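**15/09/2020**

Day six of the Korumis trial. We have it for 14 days, so I want my notes in order before Huang asks for a decision. Huang pays for it out of the Prerkudwood budget and will want a yes or a no with a price next to it.

Got in early and reran the card tasks in Vullitz, their household scene pack. Yesterday's crash did not come back. I had left two copies of the viewer open and I think that was all it was, but I wrote to support anyway. Kha Châu answered before lunch and asked for the log. Polite and quick. I sent it.

I spent most of the morning on the close view from the gripper. Contact is what I care about in a simulator, and thin objects are where the cheap ones fall down. A card is a good test. It has almost no thickness, and the pads have to press on its edges without the solver getting nervous. I stepped through one run slowly and saved a still with the card upright between the pads and its lower part in the orange board.
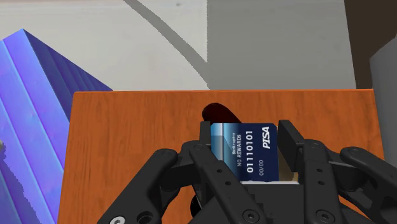 *Render: Korumis trial license, Vullitz scene pack, gripper view.*

The text on the card is readable at that distance, which helps me more than I expected. With the digits running sideways I can tell the card's orientation at a glance without opening the pose panel. Somebody at Korumis had fun with it too – it says PISA, NO REWARDS and Bankruptcy, and the expiry is 00/00. I laughed at that on the first day and I guess I still do.

What I don't like is how the contact settings are laid out. Friction is on one page and pad stiffness is on another, and you have to save the first before the second will load. I lost a set of values that way and had to type them in again. Wrote it down for Kha.

Lunch at my desk. Soup.

In the afternoon I went to the room view and looked at the approach. The default planner comes in high and turns the wrist down late. I would have it turn sooner, but you can add your own waypoints and I did that for one task. It took me less time than reading the page on how to do it.

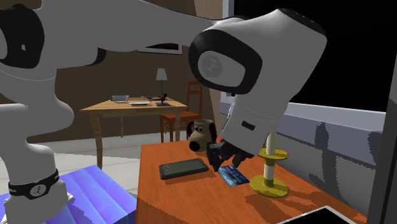 *Room view, card flat on the table and the fingers just above it.*

Shadows are good in that view. I could use the shadow of the arm on the ledge to check the light direction against our own room. The window is plain black, no outside at all. That would bother me for vision training, and I need to ask if the outside can be swapped for something else or if that costs extra.

I also wanted to know how much clutter I could leave on the table. Huang's worry is that these packs look fine with one object and get slow with several. I ran a batch of 41 episodes with the laptop, the candle, the tablet and the mug all in play, and looked through the stills from the second camera afterward.

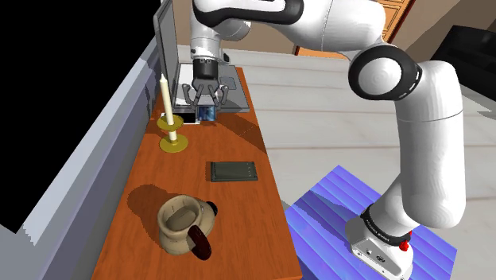 Speed held up fine on the office machine, so that is one worry I can cross off. I didn't score the batch. The success flag in the results file is switched off by default and I only found that after it had finished. My own fault, it is in the quick start guide. I'll run the same batch again tomorrow with the flag on.

Price is 60 dollars a month per seat with Vullitz included. Fair, I think, if they let us export our own objects. The web page says yes, the license text says "on request." I asked Kha which one counts. No reply by the time I left.

To do tomorrow:

- rerun the batch, flag on
- ask about the window
- try the candle as the target, a tall thin thing should be harder
- back up the settings before touching friction

Home late, rain the whole way. Need to call the dentist about moving the January appointment.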